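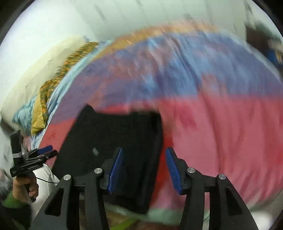 16 Feb 2019
Timing workshop, Hollar trail race
Entry by Reijo Pesonen

Bench check of the timing equipment for the Hollar race continued today. The purpose was to confirm that the start mat and the finish mat record the same chips in the same order, and to settle the question left open after the October event, when several runners were given a finish time but no start time.

Forty chips were taken from the returned stock and carried across both mats at walking pace, then at a run. At walking pace all 40 were read at both ends. At a run the finish mat read all of them and the start mat missed 5. The missed chips were carried over again singly and were read without difficulty. The fault therefore appears to lie with the start mat when runners cross close together, and the chips may stay in use.

The connector on the left side of the start mat was opened and cleaned. One pin was bent and has been straightened. The running test was repeated and no chips were missed. This is a single result and should not be treated as final. A replacement connector has been requested from Motex.

The clock in the Motex reader was 26 seconds behind the reference clock on arrival. It was reset at the beginning of the session and still agreed at the end. Colleagues are asked to write the clock reading in this book before any reset, as the October pages give no value and the start list could not be corrected afterward.

Entries for the race stand at 184. The chip list has been checked against the entry list as far as the relay teams. The Flirkidach team has changed its second runner and needs a new chip label. Hodoroagă is entered twice, once in the long race and once in the relay; the office has been asked which entry is valid.

Outstanding:
Repeat the running test with the chips worn on shoes.
Charge both reader batteries and note the hours.
Fit the new connector when it is delivered.
Return the spare antenna cable to the Hollar storeroom.

R.P.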